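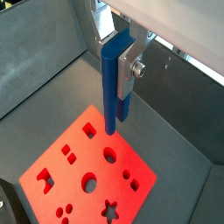
*Storanley Quarterly, vol. 6, p. 29*

**Acceptance**

The Vadier cell was delivered to Jostwood on a pallet, with a manual, a spare fuse and a contract. The contract said that the cell would complete 1000 placements on the supplied test board with no more than 8 misses, and that if it did so the customer would be deemed to have accepted it. The customer was Dunmore, a firm that packed replacement parts for sewing machines. Yvonne Dunmore had inherited it from an aunt and had not changed the name on the van.

Vadier sent Mỹ Võ to commission the unit. She levelled the base, connected the supply and asked for a signature confirming that the floor was flat. Yvonne signed.

"What does it do if it misses?" Yvonne asked.

"It records a miss."

"And then?"

"It goes to the next hole."

The test board was red-orange and flat, with holes of different shapes cut through it. A large circle occupied the centre. There was a star, which Mỹ said customers always asked about, and a notched hole that had no name in the manual and was listed as Form K. The gripper had two blue fingers, the front one longer than the rear. Before each placement the arm brought the long finger down until it was almost on the board, held it there while the wrist camera took a reading, and went up again for the piece. The manual called this the approach check. It took just over a second.

Yvonne watched the approach check for most of the first morning. She had expected the arm to be fast, and it was, between holes. At the board it became slow. The finger came down beside the small square, waited, and rose. It came down beside the oval, waited, and rose.

"Can that be turned off?"

"It can be shortened. I wouldn't do it during acceptance."

"Would you do it afterwards?"

"Afterwards it's your machine," Mỹ said, and wrote down the time.

By early afternoon the log showed 412 placements and 3 misses. All of the misses were on Form K. Mỹ opened the cell, wiped the board with a dry cloth, ran a fingertip round the inside of the notch and closed the cell again. She entered this in the log as an intervention, category two. The contract allowed 6 interventions in category two and none in category three. Category three was defined as any action without which the run would have stopped.

Yvonne read the definition twice. She had a copy of the contract in the office and another in the kitchen drawer at home.

"Suppose you hadn't wiped it."

"It would have carried on."

"Missing?"

"Possibly. It would have carried on, though. So it's a two."

The run was left going overnight. Vadier's terms required a representative of each party to be on the premises, so Mỹ sat at the packing bench with a flask and Yvonne sat in the office with the door open. The compressor cut in at intervals. Between these there was only the arm, and after an hour or two Yvonne found that she could tell which hole it had reached from the length of the travel. The star was a long move and a short one. The centre circle was short both ways. Form K had a small correction at the end, which she took at first for a fault in the bearing.

She went out to look. The finger was above the notch. It moved to the left by the width of a thread, stopped, and moved back.

"It's been doing that since placement six hundred," said Mỹ, without getting up. "The piece has a burr on it. It's allowing for the burr."

"Did you tell it to?"

"The offset is self-adjusting, within limits. Section four."

"How many misses now?"

"Still 3."

Yvonne fetched a chair from the office. Her aunt had packed parts at that bench for most of her working life and had done it by feel, with the radio on, looking out at the yard. Bobbin cases, needle clamps, presser feet. If a part was rough she would turn it over once in her fingers before it went in the bag. Yvonne had timed her, as a girl, with a kitchen timer, and had told her that the turning over cost her most of an hour a week. Her aunt had asked what she would do with the hour.

The arm completed placement 1000 at twenty past five. The log gave the total as 3 misses, 1 intervention in category two, none in category three. Mỹ printed the certificate in duplicate and dated it Jul 22, 2018. She explained that the warranty ran from that date, that the first service was due in October, and that consumables were excluded. Fingers were a consumable. The pads could be ordered separately.

"You wanted the approach check shortened," she said. "I can do it before I go. It's one parameter. You'd gain a fair amount over a shift."

"What happens to the correction?"

"On Form K? It would have less to work with. You don't pack anything shaped like Form K."

Yvonne looked at the bench, where the trays for the morning had already been set out. There were needle clamps in the nearest one, from the cheaper supplier.

"Leave it as supplied," she said.

Mỹ wrote *parameter unchanged at customer's request* on both copies, and Yvonne initialled them. The test board belonged to Vadier and had to go back. Mỹ lifted it out of the cell, put it in its sleeve with the pieces in a bag, and asked if there was anywhere in Jostwood that did breakfast before seven. There was a café by the bus depot. Yvonne found the van keys and went to move the van so that she could get out.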